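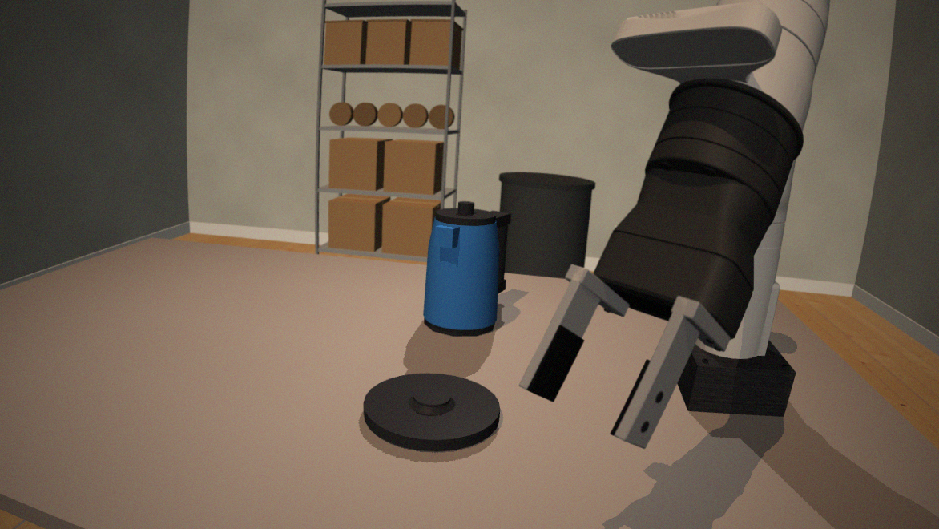
What decides whether a planned grasp is sent to the controller?
The grasp filter does. It checks each candidate for reachability, finger clearance and joint margin, and forwards only the highest-ranked one that passes all three.

Planner notebook, June, entry opened 09:40
Entered by: Satish Tripathi
Reviewed by: Ayuba Osei

Purpose. To establish why Skerketti rejects side grasps on handled vessels when the same poses pass in the older Brodska planner.

Method. The Hagedorn kitchen set was run in simulation with 300 randomized starts per planner. Physics settings were left at the values of the previous entry. Candidates were logged before and after filtering.

Results. Skerketti produced 1,359 candidates on the kettle asset. Nearly all rejections came from the clearance check. The collision mesh for the kettle is a single convex hull, so the gap between handle and body is treated as solid. Brodska loads the decomposed mesh and does not have this fault.

Action taken. Hull replaced with an 8-part decomposition. Padding reduced from 8 mm to 5 mm on the finger links only. The lid asset is unchanged; its knob was already a separate part.

Open items. Planning time with the new mesh has not been measured. A. Osei asks that the padding change be held on a branch until the Flirier calibration offsets are merged, as both touch the same configuration file. The rejection log should also record the link pair in contact; at present it gives only the name of the check.

Rerun queued 16:15, same seeds.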